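Speaker notes, Tue 26 October

Slide 1. Say hi, thank the folks at Tener for the room, and get straight into it. I want to start with a chore so small you've never put it on a list: a plant falls over and you stand it back up. Ask who did that this month. (Wait for hands - somebody always has a cat.)

Slide 2. The reason I like this one is that it sounds so easy! You grab the pot, you turn it, you put it down. But where do you grab? Leaves bend and slide, ribs on a pot give a two-finger gripper an uneven surface, and once the thing is on its side it can roll the second you touch it. Your hand sorts all that out while you're thinking about lunch. 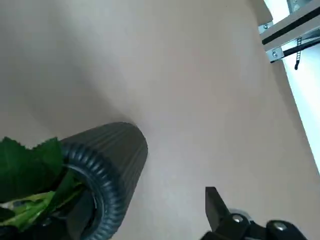

Halima Ekpo
Robotics lead, Plemedia

Slide 3. Leave this up for a bit and let people look. Pot on its side, leaves out to the left, gripper open with bare tabletop in between. Ask the room where they'd put the fingers. I'd go for the body of the pot and stay away from the leaves, but I've heard good arguments for the rim.

Slide 4. Numbers, quickly. Since February we've logged 3,790 tries across 9 chores. With a pot it has seen before, standing upright, the arm gets it right 90 percent of the time. Lay the same pot down and that drops a lot, and I don't have a figure I trust yet, so don't make one up if asked! Mention that the plant is artificial - real soil is a whole other talk.

Slide 5. Shop floor. Femham wanted parts bins tidied at the end of a shift, and that went better than anything in the kitchen, mostly on account of the bins all being the same shape. Tell the Shehu story here if there's time (the short version, please, Halima).

Slide 6. So, can they do chores yet? My answer is some of them, slowly, with a person nearby. I'd let one clear my table today. I wouldn't leave it alone with my ferns.

Questions. Leave 4 minutes. Somebody will ask about laundry.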